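# Slider drifts downhill when the camera is tilted past level

**Ferhat Kurtuluş**

I have a Pustari slider, the longer one with the flywheel, and I use it on two light stands for product and interior work. Flat, it's fine. As soon as I raise one end by more than a few centimetres the carriage creeps down on its own, even with the drag knob done up as far as it goes.

Camera, lens, small monitor and plate come to 3 kg on the kitchen scales. The slider is sold as good for more than that. I've cleaned the rails with a dry cloth and it made no difference. The belt looks all right to me but I don't know what tension it should have.

Most of what I shoot is short moves over appliances and worktops for a lettings firm, so I need the carriage to stay put at the start of a take while I check focus. At the moment I hold it with one finger and you can see the jolt when I let go.
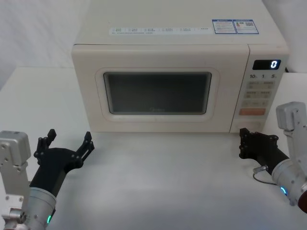
## Replies

**Sang Ninh**

The drag knob on those isn't a brake. It presses a felt pad on the flywheel shaft and the pad wears flat. Mine went after one winter of regular use.

What I'd do:

1. Take the camera off and lay the slider flat.
2. Undo the two hex screws on the flywheel side and lift the cover.
3. Look at the pad. If it's shiny, rough it up with fine sandpaper or replace it. I cut mine from a sheet of furniture felt.
4. Check the belt while you're in there. Pressed in the middle it should move a few millimetres. If it sags, take up the slack at the end without the flywheel.
5. Put the cover back and test with the camera on, at the steepest angle you use.

Don't oil anything near the belt. If it still creeps after that, add a counterweight. Stirura do a kit with a cord and a pulley that fits most rails. It cost me 47 pounds and takes a couple of minutes to rig.

**jestusard_owner**

I had the same thing and sold it. Got a Jestusard motorised one, no problems since.

**Ferhat Kurtuluş**

Thanks Sang. The pad was shiny and worn thinner on one side. Sanded it and took up the belt a little. It now holds at the angle I use most, but still slips slowly if I go steeper. I'll order some felt before I spend money on the pulley kit. Do you remember how thick yours was?

**Sang Ninh**

3 mm, self-adhesive. Leave it overnight before you tighten the knob on it.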